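Ticket 127: Pantry table, boxes and packets to sort
Opened by Leidy Villanueva, Oct 9, 2021
Status: open

Everything from the kitchen shelf is on the table with the light-blue cloth. There is a tall orange box, a white carton with small print, two red packets and some crumpled packaging. The mustard-yellow square container is meant to hold the small items, but the pile needs sorting first.

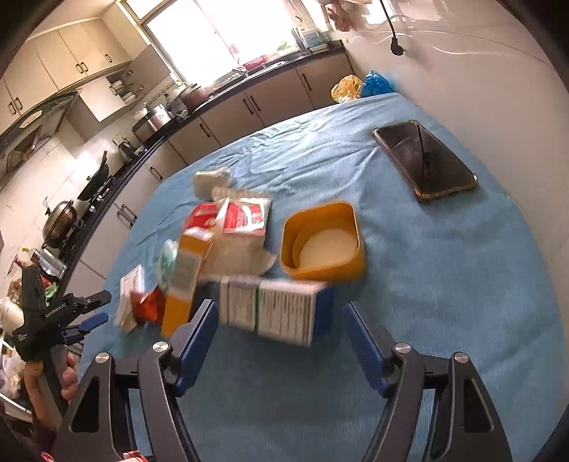

Tried so far: boxes upright along one side, packets in the container. The lid from the Jasik set does not fit it. The cloth also bunches up whenever a box is pushed across it. Pulled it straight twice, same result.

Next step is to clip the cloth at the corners and lift the boxes over. Need to know if the Grenamance clips will hold on terry.

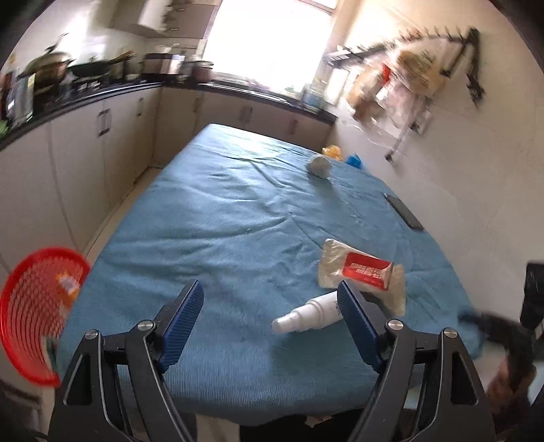 Ulises Arboleda replied that the clips slip on terry after a day or so, and that a rubber mat under the cloth works better. He has a spare one, 80 by 100 cm, and will drop it off.

Waiting on mat. Lid moved to ticket 129.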